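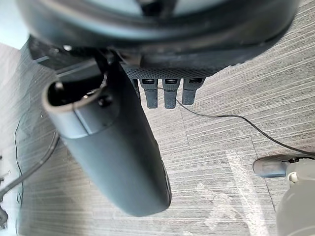
3.2 Rinse water and the second basin

The most exciting result of the household survey came from a place we had almost left out of the questionnaire. We had expected the dish load to drive water use at the sink, and it does matter, but the layout of the sink itself turned out to matter a great deal more. Homes with two basins behaved like a different group altogether.

We visited 46 homes in the Girine district and logged every hand-washing session for 15 days. Each home had a Visow flow meter fitted under the sink, and the person washing kept a short diary of what was washed and in what order. Sessions that ended in less than a minute were dropped, as were those in which the tap was used only to fill a kettle or a pot.

In the diaries, people with a double sink described a habit that we came to call parking. A washed plate goes into the second basin, often onto a rack or insert, and waits there until several pieces can be rinsed together (see Figure 2 for a basin of this type). The tap runs in short bursts - sometimes only one burst for the whole load. In single-basin homes the plate is usually rinsed as soon as it is washed, and the tap tends to stay open between pieces.

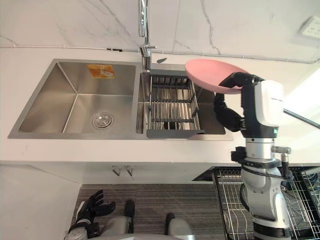
Figure 2. Pink plate over a stainless steel double-basin sink with a dish rack insert in the smaller basin.

Ozoliņš basins, the deep single type common in the older Girine apartments, gave us a lovely test of this idea. In 3 of these homes the residents had placed a tub beside the sink and used it just as others used a second basin. Their flow traces showed the same short bursts, with long quiet gaps between them. This is a small group and we treat it with care, but it suggests that a low-cost tub could bring much of the benefit of a new sink.

Rack position deserves a closer look as well. The Ukell questionnaire, which we adapted for the diaries, asks only whether a rack is present. We would add a question on whether it sits inside a basin or on the counter, as the two were used quite differently. Section 3.3 takes up the timing of the bursts.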